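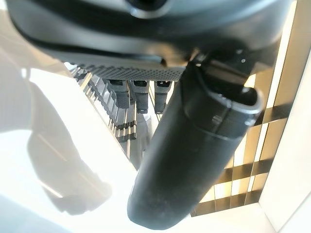 Folke Nordin

Section 4. Setting the Vuveck 52 Automatic

Read this section through once before you touch the crown. The watch leaves the Skallitz workshop with the mainspring fully let down, so it will need winding and setting before first wear. The same steps apply to the Burkent dial version, except where noted.

4.1 Winding by hand

1. Take the watch off your wrist. Winding it while worn puts a sideways load on the stem.
2. Unscrew the crown by turning it toward you until it springs free. This is position 0.
3. Turn the crown away from you 12 full turns. You will feel light resistance and hear a faint click from the ratchet.
4. Check that the seconds hand is moving. If it is not, give the crown a few more turns and hold the watch level for a moment.

Note: The automatic winding takes over once you wear the watch. The mainspring has a slipping bridle and cannot be overwound, but there is no benefit in going on past the point where the resistance stays even.

4.2 Setting the date

Caution: Do not use the quick date setting between 9 p.m. and 3 a.m. on the watch's own time. The date wheel is engaged during these hours and a tooth can be bent. Damage of this kind is not covered by the guarantee.

1. Pull the crown out to position 1.
2. Turn it toward you until the date window shows yesterday's date.
3. Pull the crown out to position 2. The seconds hand stops.
4. Turn the hands forward until the date changes. The watch is now in the a.m. hours of today.

On the Burkent dial there is no date window. The crown has only positions 0 and 2, and you can go straight to 4.3.

4.3 Setting the time

1. With the crown in position 2, turn the hands forward to the correct hour. If it is afternoon, pass 12 o'clock once.
2. Run the minute hand five minutes past the time you want, then bring it back slowly. This takes up the play in the motion work.
3. When your reference clock reaches the full minute, push the crown in to position 0.
4. Press the crown lightly against the case and screw it down away from you. Stop when it is snug.

Caution: The case is water resistant only with the crown screwed down. Never unscrew it under water or with wet hands.

4.4 Months with fewer than 31 days

The date must be moved on by hand at the end of every short month. On the first of the month after September, for example, the window will show 31. Repeat 4.2 and 4.3, or use the quick setting alone if the time is already right and falls outside the hours given in the caution.

4.5 If the crown will not screw down

Back it off, turn it toward you until you feel the thread drop, and try again. Do not force it — a crossed thread means a new case tube (part 382) and usually a new crown (part 442) as well. Both are fitted by Digby Wihongi at the Chatzigeorgiou service counter. Send the watch with its guarantee card and leave the crown pushed in.

Rate adjustment is covered in Section 5.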